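Tuesday, late

Spent most of the day on the grasp planner and the rest undoing what I did to the grasp planner.

The dark fabric piece is still the worst item in the Mosard set. The point cloud comes back with holes wherever the cloth folds in on itself, and the segmentation then splits it into two objects. The planner picks the larger one and puts the fingers on a surface that isn't there. I raised the cluster merge distance and that fixed the cloth. It also fused neighboring trays into one long tray, so I made the threshold per class and moved it out of the launch file into the config, where Marama had asked me to put it in May.

Second problem was the right arm. When the left hand has a load, the collision checker attaches the cloth as a rigid box, and the box is far too big. The right arm then has almost no legal paths to the shelf. Replaced the box with a hanging hull, recomputed from the head camera every 800 ms. Planning failures over the afternoon log went from 143 to 2.

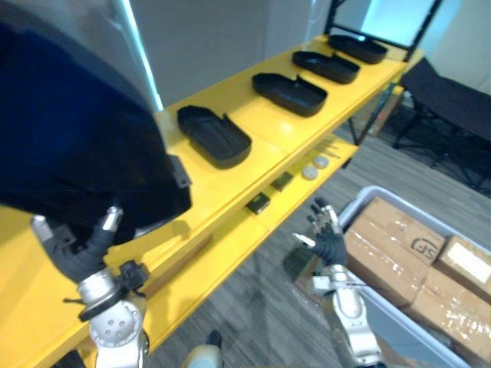

Left hand on the cloth, right hand open in front of the lower shelf.

Both remaining failures are timeouts in the inverse kinematics solver with the wrist near its limit. Not a perception fault. Colette Hamel wants them filed under Andell anyway, as they own the solver wrapper. Filed.

Tray poses look stable. The cloth hides part of the shelf from the head camera, and the tracker used to drop any tray it lost sight of. It now holds the last pose and grows the covariance. Have not decided how long it should hold. A fixed limit is easy to write and wrong for a slow plan.

Left to do: rerun the Khamphan logs with the new hull, check that the discs on the lower shelf survive the voxel filter, and delete the debug publisher before Marama finds it eating bandwidth again. Replay is set to start at 7 tomorrow.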